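Varkenach Hall, Room 2: Table and Floor Check
February
Checked by: Tsion Gebremichael
Second look: Yao-tsung Chiu

Mark OK, FIX or N/A. Comments are welcome, and long ones are fine!

1. Walkway clear from door to window: OK
Lovely to see. The boxes from the Wubshet delivery are all up on the shelves now, and you can walk straight through with both arms full.

2. Floor dry, no loose mats: OK
The new mat by the sink sits completely flat. Big improvement!

3. Sink area and drain: FIX
Slow drain again. Shewit has put in ticket 542 and a bucket is standing by until Friday.

4. Recycling bins labeled and under the 50 lb limit: OK
Great labels, Berhanu. I could read them from the doorway, even without my glasses. One lid hinge is stiff but it closes.

5. Table steady, no rocking: OK
Leaned on all four corners and it didn't budge.

6. Tabletop surface clean, no chips or sticky patches: OK
Really pleased with this one. The matte white shows every crumb, so wiping down gets done properly (thank you, afternoon crew).

7. Drink containers on or near the table: FIX
One clear plastic bottle, crumpled and a bit twisted, no label. Please write on your bottles, or use the shelf by the door. Anything unlabeled goes to recycling at 5.
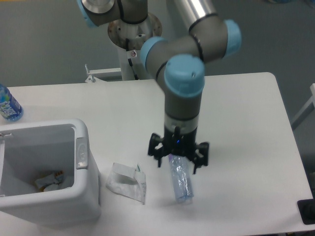 Item 7. Unlabeled bottle at the white table, Room 2.

8. Cables behind the table kept off the walking path: OK
Walked the whole back side with Yao-tsung and neither of us caught a foot.

9. First aid box stocked: FIX
Down to 2 large bandages. Nyokabi is adding them to the next Kandon order.

Overall: a very good round, the best this room has had. Recheck items 3, 7 and 9 on Friday.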